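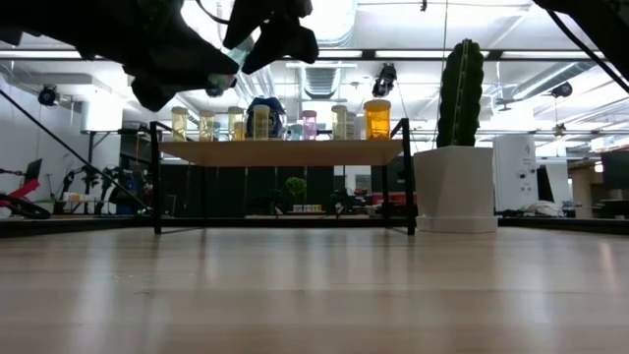 How to Ride a City Bus When You Can't Read the Signs

My first week abroad I rode the wrong bus for an hour, so learn from me! Before you leave your room, copy the name of your stop onto paper in the local writing (my host, Asuka Katayama, wrote mine out big). Show it to the driver as you get on and wait for a nod.

Next, sit up front and watch what people do with their fare. Some pay getting on, some getting off. Carry coins, too – I once held up a whole line with a 2,000 note.

Press the button early. If you miss your stop, get off at the next one and walk back.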